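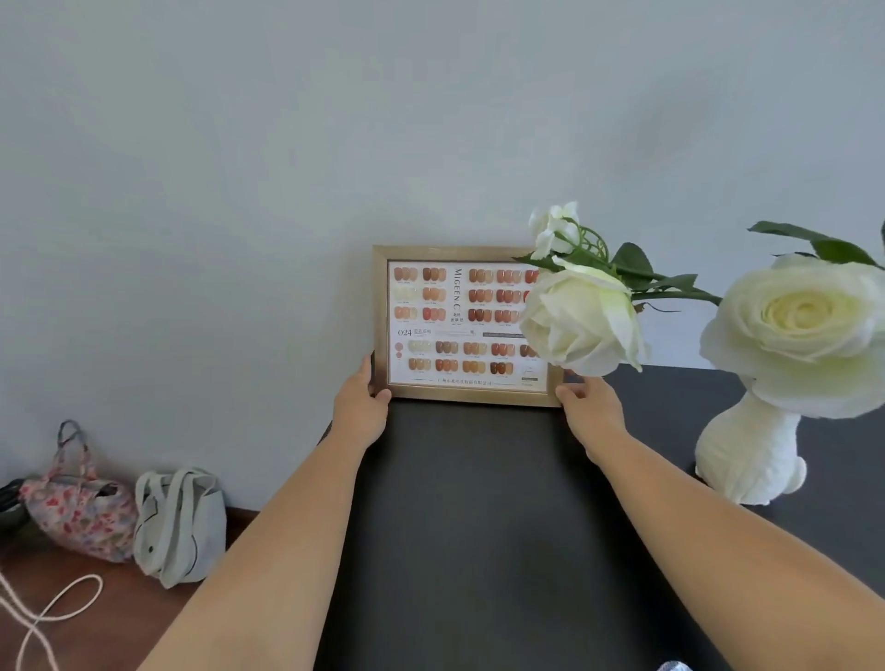 September 2022

Bench arm, Jombridge workshop, Sunday.

Carried on with the frame task. Goal is still the same: arm picks the picture frame up off the black table, stands it at the back and leans it on the wall without touching the vase. By hand it takes two hands, one low on the side and one on the bottom corner, and we have one arm. Leanne Dunmore wants to try a second arm on the Rampersad rail. I would like to get the single one reliable first.

Changes since May:
Swapped the shoulder servo for the Jurkico one. Less droop at full reach, but it buzzes when holding. Supply is set to 2 A and it stays under that.
Upper link recut, now 272 mm between centres. The old value was still in the config, which cost me most of the morning.
Camera moved up to the head bracket. It now sees the back and left edge of the table and a bit of floor, so the bags and the rope are in view as well. Will mask everything past the table edge.

Detection: the corner finder is fine on the left side of the frame. The right side is poor. The roses hang over the chart there and the upper right is partly covered, so it picks up a petal edge and calls it the frame. The small printed swatches also throw up a lot of false corners. Raised the minimum line length to 60 pixels and most of those went. The roses are still a problem – try fitting from the left edge and bottom rail only, as the size is known.

Lean: the moulding is slim, so there is little for the pads to hold. Some 500 g of squeeze at the pads before the foam starts to fold, measured on the kitchen scale. Order thicker foam from Drelgate.

To do:
– redo hand-eye calibration after the bracket move
– slow the last part of the approach to the wall
– Leanne to check the cable run at the elbow, it rubs
– save the config under a new name this time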